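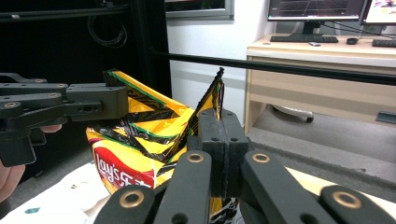
Does the time offset between the two grippers have to be fixed before the pose tracks are merged? Merge first if you like, but then run the offset step again on the merged file, as the Jileo importer throws the old value away.

On the list, February 1, 2024, a Grunow user wrote:

> We have 951 two-handed episodes. After import the left
> gripper closes well ahead of the right in the replay. Is
> this the tracker or the importer? We are on Skullo 2.

It is the importer. Skullo 2 writes both streams with their own clocks and leaves it to the next tool to line them up. Jileo takes the first stamp in each stream as zero, so any delay between the two starts ends up in the data.

I checked 300 of our own episodes with the Coman replay script. The tracks were fine taken one at a time. The gap between them was nearly 400 ms in the worst file – enough for a policy to learn to pull on a bag before the other hand has hold of it.

Set keep_clock to true in the import config and delete the cached index, or the old stamps come back. Episodes already merged need a fresh import. Jaw width is stored separately and does not need redoing.

I have not tried this with three streams. If somebody has, please post the config.

Last updated: February

Related threads
Jileo: cached index not rebuilt
Skullo 2 drops tracking on plain walls
Coman replay: jaw width sign
Grunow export to older formats

Contact the list owner | Copyright Grunow list | Back to top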